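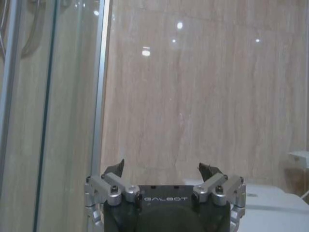
Saoirse Mac Carthaigh has wiped down the same shower glass 31 times since breakfast, and she hasn't touched it once. She works the arm by remote control from a chair in the hallway, and every pass is saved as a lesson. Her employer, Flurance, wants 1,000 of them before it lets the robot try a bathroom alone.

"You get a feel for it," she told me. Then she misjudged the distance and had to start the run over.

The pitch is that a machine can learn chores the way an apprentice does, by being led through them. I would like to believe it. But an apprentice who has cleaned 3 bathrooms can usually manage a fourth. When Flurance moved its trial from one apartment to another, with different tile and different lights, the success rate fell to some 50 percent. The company calls that promising. My mother would have called it half a clean bathroom.

Lundex, a rival, skips the remote and has people push the arm around by hand. Its results are no easier to check, and my two requests to see failed runs got no answer.

Mac Carthaigh is paid by the hour - less than a cleaner in the same building, by her own figuring. She went back in after lunch to do the faucet.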